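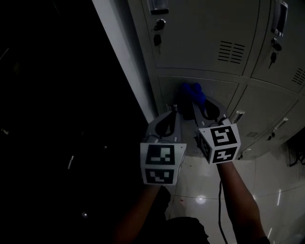

Both hand units at the lower lockers, blue piece between the fingertips.

From: Lorcan Dunne
To: Tralgate workshop list
Subject: Re: [tralgate] hand grippers, finger pads and marker cubes

Replying to Ildikó's questions in order. Her message is quoted in pieces below. The picture at the top is for anyone who hasn't seen the pair since we put the new cubes on.

Ildikó Antal wrote:
> I read the build notes on the shared drive and they stop at the second
> version of the fingers. Are the loop pads the ones we should be printing
> now? I have the gray filament loaded and can start tonight.

Yes, print the loop version. The file is called fingers_v3 and it's in the Trotach folder, not the old one. Print the gray part flat on its side with 3 walls. I had two sets split along the layers when I printed them standing up. The dark pads go on afterward and need to sit all the way down in the groove or they roll out when you squeeze something thick.

The older flat pads were fine on boxes and bad on anything soft. The loop gives when it closes, so cloth bunches into it. If you still have flat pads on your set, keep them for the box tests.

> Second, the cubes. Baptiste says the markers have to be glued in a
> certain order and I can't find that written down anywhere. Do the left
> and right cubes use the same sheet?

They do not use the same sheet. Left and right have different IDs, and if you mix them the tracker will swap hands partway through a recording and you won't notice until you play it back. I lost an evening to that in August. The sheets are marked L and R in the corner you trim off, so write the letter inside the cube before you trim.

Print them at 100 percent on matte paper. The shop printer defaults to "fit to page" and shrinks everything a little, which throws off the distance. Measure one black square with calipers before you glue anything. Glue stick works. Spray adhesive left ripples on mine.

> Third, what are people using for power and how long is the cable? Mine
> catches on my sleeve every time I reach up.

There's 900 mm of cable on mine from the cube to the first connector. It needs to leave from the underside of the cube and run along the forearm. I let it hang with some slack and it stays out of the way for low reaches. For high reaches I put one loop of hook-and-loop tape at the elbow. Don't tape it at the wrist, it pulls on the solder joint when you turn your hand. Capucine moved hers to a right-angle plug and may want to post how that worked out.

> Last one: is anyone else practicing on the lockers, or should I set up
> the shelf?

Use the lockers. The doors are plain light gray and the markers read well against them. Two things to watch. The floor tiles are shiny and pick up the ceiling lights, and I get dropouts when I crouch and the camera is looking mostly at the floor. Also, keys are hanging in the locks, so please leave them where they are and don't catch a finger on one.

Some numbers for the file, from my last session with version 3 pads:

Attempts with the blue piece: 18
Dropped before I meant to let go: 3
Frames recorded: 2070

All 3 drops were when I came in too steep and only had it by the tips. I haven't tried it with the stiffer pads that Tiburcio cast. If he has a spare pair I'd like to borrow them for a week.

What still needs doing, and I can't get to all of it:

The left trigger sticks on the return. I think the spring is too weak, but I haven't opened it.
The mounting holes on the cube are drawn too tight. I drill mine out by hand. Someone who knows the model should fix the drawing.
The parts list still has the old screws from Baudry on it. They're too long for the version 3 fingers and will poke through into the pad.

Ildikó, if you start the fingers tonight, print one and check the groove before you run the whole set. Your nozzle is newer than mine and the fit may come out different.

Lorcan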